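Murklow Bench Gallery: Pet Feeding and Care Setup

The Murklow bench is used for portioning and pet care tasks. It has a dark green top and sits inside painted walls, sky blue with clouds and stars. The wall painting is by Ataberk Karakaya. The layout and item list are kept by Usman Bugti. Items are changed between tasks.

Portioning uses a dish and a digital kitchen scale. The scale is zeroed with the dish in place. Dry food is weighed to 26 g per serving for the small-cat plan. The scale is checked against a 1000 g weight in April and again after any battery change. Maximum load is 2000 g.

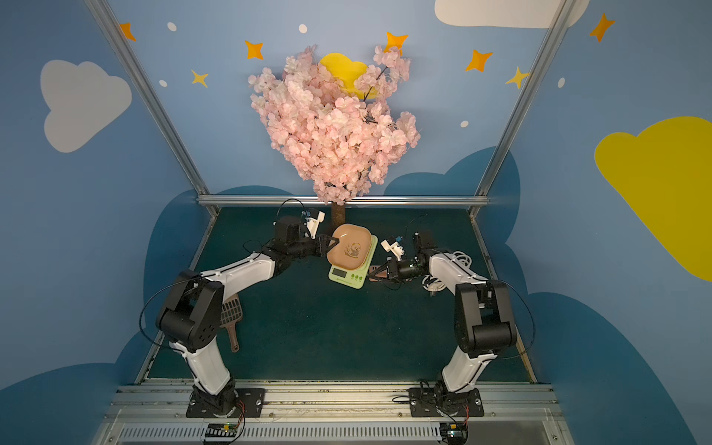
Peach-colored dish on the light green scale, with the cherry blossom tree behind.

The tree is artificial and stays at the back of the bench. Flowers are dusted with a soft dry brush. Do not use water or spray cleaner on the crown. The trunk should stand clear of the scale, as contact with the dish will give a false reading.

Care items are stored toward the wall when not in use. Cans are kept upright and opened only at serving time. An opened can is covered, refrigerated, and used within 2 days. The litter scoop is washed separately from anything that touches food.
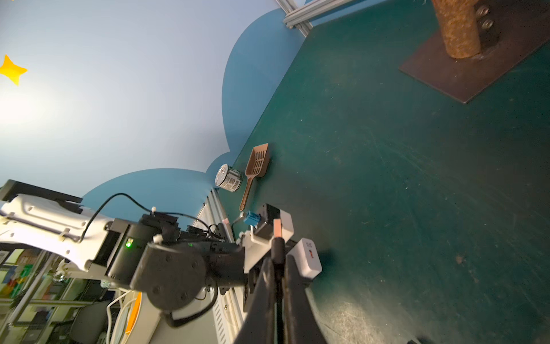
Scratching posts are bought with a square base where possible. A round base takes less room but tips more easily on a smooth top. Sisal is replaced when the rope separates or the core shows through. Loose ends are trimmed flush and glued.

The green surface marks with normal use. Dust is wiped off with a damp cloth, then a dry one. Scratches are left alone unless they catch the cloth. Stains are treated with mild dish soap. Abrasive pads dull the finish and should not be used.

Last updated: April

Related galleries
Flitbridge: Sink and Drainboard
Nijs: Closet Shelving
Dridthorpe: Tool Drawer Layout

Contact | Copyright Murklow | Back to top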